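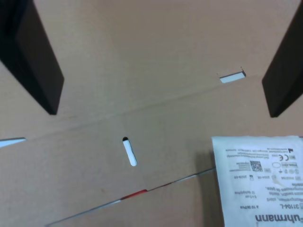
Is a wider gripper better for picking up flat things?

Only when you do not know well where the thing is. If the camera is accurate, the narrow opening is quicker, because the fingers travel less before they touch, and with a flat package most of the trouble comes at the touching.

I write this first so that I will find it again. I asked it to myself in November, in the other notebook, and I did not answer it then. Today I had the two grippers for the whole day and I could compare them properly. The Lamum is the one with the thick black fingers with blunt tips. The Zillo is thinner and has a small nail at the end, which you can take off with one screw. Both fit on the same arm, but the Zillo needs the adapter ring, and the ring was in the drawer with the cables, where I did not look until ten o'clock.

In the morning I worked with the Lamum. I use the packages of gauze compresses, which are flat paper, a little wavy at the edge, and I lay them on cardboard. On the bare metal of the table they slide away when the first finger arrives. On the cardboard they slide less, but now the fingertip can catch in a fold or in one of the cut slots, and then the arm believes it has touched the package. Twice the controller stopped with the contact message and the finger was only pressing on the crease. I have put the contact limit up to 8 newtons. This is more than I like for paper. With less, it stops at every small ridge.

I also tried to approach from the side, with one finger lower than the other, as Lucienne Lefèvre had recommended to me. Her idea is that the low finger holds still and the other one pushes the paper against it, so the package bends up in the middle and can be taken. It works when the package is full. When I had pressed the air out of one, it did not bend but went under the finger, and I had to stop the arm and lift it by hand. I will write to her that the idea is good, but that the speed must be much lower than what she wrote. Maybe she used a different paper.

After lunch I changed to the Zillo. The change takes longer than the leaflet promises. The arm must learn the new tool length, and I made the mistake I always make, I entered the length without the ring. The first descent was therefore too deep and the nail made a hole in the cardboard. I corrected the number and did the calibration again from zero, which cost me most of an hour. The Leclerc controller saves the tool as a new file each time, and does not let me write a name, so now I have a file called 1819 and I must remember that 1819 is the Zillo with the ring. I wrote it on a paper and put the paper on the side of the controller.

With the nail the gauze is easy. It goes under the edge and the package comes up almost flat. I was happy for a while. Then I looked at the packages I had already used and there were small cuts in the paper at the place where the nail enters. For sterile goods this is not acceptable at all, even if the lift itself is perfect. Without the nail the Zillo is weaker than the Lamum, and it twists when the package is not in the center. So I cannot say yet which one is better. For boxes I would take the Zillo without thinking. For soft paper I believe the Lamum, with a thinner tip, but such a tip does not exist in their catalog and I would have to print it.

The numbers, before I forget them. Until this evening I have 491 attempts in the log, both grippers together, and 87 of them are failures. The log puts a false contact and a dropped package in the same column. I should have separated them from the beginning. I can still do it from the wrist camera recordings, but it is many hours of looking, and I do not have the courage tonight.

About the wrist camera: it sees both fingertips from above when they are open, and this helps me more than I expected. The white paper is very bright against the brown, and the black fingers are nearly without detail, so the automatic exposure goes up and down when the hand moves. I fixed the exposure by hand at a middle value. The small printing on the packages is readable in some positions. The edge of the paper is what I need, and its shadow on the cardboard is sometimes taken for the edge. A second lamp on the other side would perhaps solve it. There is one at Iterwood, on the shelf behind the saw, I will ask if I may borrow it until Thursday.

To do tomorrow: print two tips, one with a thin end and one with rubber. Cut a new piece of cardboard without any slots. Find out if the contact limit can be different for each finger, the manual says "per axis" and I am not sure this means the same.

My back hurts from standing bent over the table. I must bring the high chair from downstairs.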